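Re: [arm-budget] second gripper or spare wrist camera?
From: Lukian Semeniuk
Date: Jun 11, 2026

On Tuesday Romaniuk wrote:
> We have one order left before the July cutoff and I'd like the list
> to settle it. As I see it we either buy a second Sturon gripper so
> we can stop swapping fingers, or we get a spare wrist camera and
> put the rest toward mounts. Which one holds up your work more?
> Please send numbers if you have them.

Okay, numbers first. Foltley quoted me 2138 for the gripper with the soft fingers, shipping included, and the ceiling on this order is 3000. So the gripper fits, but a camera on top of it doesn't, unless somebody has found a much cheaper one than I have. The quote is good through the end of the month and I can forward the PDF to anybody who wants it.

My vote is the gripper, and I'll admit I'm biased because I've got the calligraphy brush task. Brushes are long and slim, they hang from little hooks, and the handles aren't all the same thickness. The stock fingers are fine on a fat handle and pretty miserable on a skinny one – I end up changing fingers between brushes, then redoing the calibration, and there goes my morning.

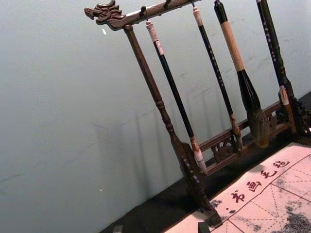 The other thing is wear. The pads on our current set are getting shiny and I'd guess we're replacing them before fall whatever we decide. Feltalley sells pads for 100 a set and I'd like 2 sets on this same order so we don't pay shipping again later. That puts us at 2338, still under the ceiling, and the leftover could go to mounts like you wanted.

On the camera – yes, a spare would be nice, and if ours dies in the middle of a run I will be the first one complaining! But it hasn't given me any trouble so far, and the lead time I was given was short enough that I'd take the chance and put it on the next budget. If the folks on the other bench have had dropouts, please speak up, that would change my mind.

Also, does the gripper come with its own cable or do we need to add one? The quote doesn't say and I forgot to ask.

Lukian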